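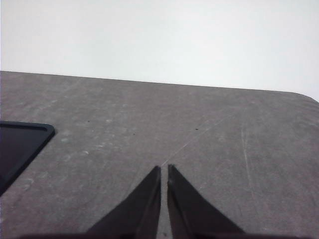

Recalibrating the touch panel on a Warkar tablet

Applies to: Warkar tablets with the Hirose touch controller, system version 2 and later
Written by: Bogdan Cieślak
Last updated: July 15, 2019

A panel that registers touches in the wrong place is usually out of calibration. Typical signs are a keyboard that types the letter next to the one pressed, a slider that stops short of the end, or icons that only respond when touched slightly above or below centre. The procedure on this page resets the stored touch map and writes a new one. It does not erase personal data, but it does clear the palm rejection settings and any custom gestures, which have to be entered again by hand.

If the panel does not respond at all, calibration will not help. Check the ribbon cable first, or send the tablet for repair.

Before you start

Charge the battery to at least 60 per cent. The calibration tool will not open below that level, even with the charger connected. Unplug the charger once the level is reached. Cheap chargers put electrical noise on the panel, and a map written with noise present will be wrong from the first day.

Remove the case and any screen protector. A thin film protector can go back on afterwards. With a glass protector, calibrate with it fitted, as the controller needs to measure through the full thickness.

Wipe the screen with a dry microfibre cloth. Do not use glass cleaner. Wash and dry your hands.

Place the tablet flat, screen up, on a surface that is not metal. Do not hold it during the procedure. A hand wrapped around the edge changes the baseline reading along that side.

Checking the firmware

Open Settings, then About, then Components. Find the line marked Touch. The number after the dash is the controller firmware. You need 544 or higher. Earlier versions have the calibration tool in the menu, but they discard the new map at the next restart.

If the number is lower, go to Settings, Updates, Component updates, and install the touch package. The tablet restarts by itself. Check the number again before going further – the update sometimes reports success without being applied, in which case run it a second time.

Resetting the stored map

1. Shut the tablet down fully. Sleep mode is not enough.

2. Hold volume down and power together until the Visik logo appears, then release power but keep holding volume down. The service menu opens.

3. Use the volume keys to move to Input devices and press power to select it. Touch does not work in this menu.

4. Select Clear touch map. The screen asks for confirmation. Select Yes.

5. Wait for the message Map cleared. It normally appears within a few seconds. If the screen shows Map locked, leave the service menu, start the tablet as usual, remove any device administrator app under Settings, Security, and begin again from step 1.

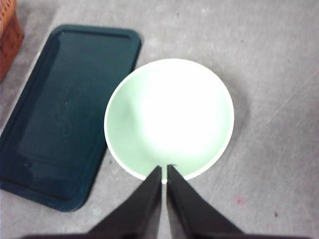

Writing the new map

1. From the service menu, select Calibrate. The screen goes white and then shows a cross in the top left corner.

2. Press the centre of the cross with a fingertip and hold until it turns green. Use the same finger throughout. Do not use a stylus unless it is the only thing you will use on the tablet.

3. Repeat for each cross as it appears. The tool works from left to right and top to bottom. If you miss one, lift your finger and wait. The cross comes back after a short delay.

4. When the last cross has turned green the tool draws a grid. Drag a finger slowly along each line. The trace should stay on the line for its full length. A trace that steps to one side at the same point every time indicates a faulty sensor row, and no calibration will remove it.

5. Select Save with the volume and power keys. Do not switch off while the progress bar is moving.

6. Select Restart.

Testing

After the restart, leave the tablet alone for 2 minutes without touching the screen. The controller takes its baseline reading in this period. Touching the panel too early is the most common cause of a result that seems worse than before.

Then open a drawing app. Notance will do, as will anything else that draws a plain line. Draw two diagonals from corner to corner. Both should be straight apart from the ordinary unsteadiness of the hand. Small regular waves in a slow diagonal point to interference, so check again that the charger is disconnected.

Next, open the keyboard and type a line of text using the outer keys only. Errors along one edge suggest that the case is pressing on the frame. Try again without it.

Known problems

The map is lost after the battery runs flat. This affects tablets built before the December board change. Repeat the procedure after each full discharge, or have the backup cell replaced.

The service menu closes as soon as volume down is released. Update the system software and try again.

Touches are accurate in portrait but offset in landscape. The rotation table was not cleared. Run Clear touch map a second time with the tablet held in landscape until the confirmation screen appears, then put it down flat before calibrating.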